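Home | News | Films | Crew | Support us | Contact

Halliday: our short film is funded, and we start shooting in February

Oct 11, 2026

Stindport. Well, we did it! Halliday, the short film I've been carrying in my head (and in a very battered notebook) for longer than I'd like to admit, has its budget. 1,648 of you chipped in, plenty of you people I've never met, and I'm still walking into doorframes a bit. Thank you. I mean it.

For anyone new, Halliday is a family drama with a bit of a mystery in it. Two sisters come home to sell their dad's place and find he's been paying rent on another flat across town, fully furnished, where he never slept a single night. The whole film happens there over one long evening, while they try to work out who he was when he was in it. I wrote it for two actors and a kettle, and it's stayed pretty close to that.

Tsutomu Tsuchiya is shooting it. We made Cusero together on next to no money, and he's the calmest person I've ever stood beside at four in the morning. Takeshi Hirose is doing the music, mostly on an old upright piano that he refuses to have tuned. I've heard the first sketches and had to go and sit in the car for a while. Jondari, our favourite little post house, will handle the edit and the sound mix.
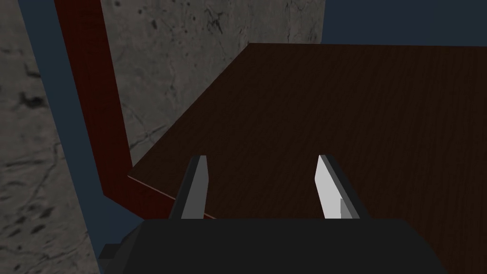
The flat is the third character, so I've been fussing over it more than is healthy. Dad's taste had to be a surprise to his daughters, who grew up with lino and a fold-out card table. I wanted everything a notch too grand for him, a bit like a hotel lobby he'd once walked through and never forgotten. So it's dark brown wood for the tabletop, with the grain running through it in streaks, and pale grey marble on the wall behind, and a dark blue that goes nearly flat beside it. The sisters have their big argument across that table, and neither of them sits down until the last page.

We'll shoot in Stindport in February, mostly at night, and I'm hoping to have a finished film ready for the winter festivals. I'm not naming the cast yet (contracts, sorry!) but one of them is a local and I'm over the moon about it.

The first screening will be right here at home, before it goes anywhere else. The room holds 200, and supporters get first crack at the seats. If you'd like to be an extra in the stairwell scene, we need 2 more people who can carry a couch and look annoyed about it. No experience necessary, though a decent back would help.

Media wanting interviews, script pages or a chat with Tsutomu or Takeshi can reach me through the contact page. I answer everything myself, so give me a day or so.

Share this | 3,000 views | Back to top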